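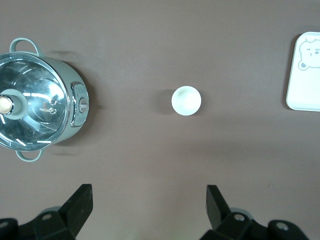
Zuleica Batista asked under my last post whether a small electric pot is worth the counter space if you already own a decent saucepan. For me, yes! I've had the Oter for about 3 months and it does my noodles, oatmeal and soup for one. I love the pale green, and the glass lid means I can peek without letting the steam out - handy with rice. The dial is small and the markings next to it are faint, so I squint a bit before coffee. Cleanup is easy. I'd still buy it again.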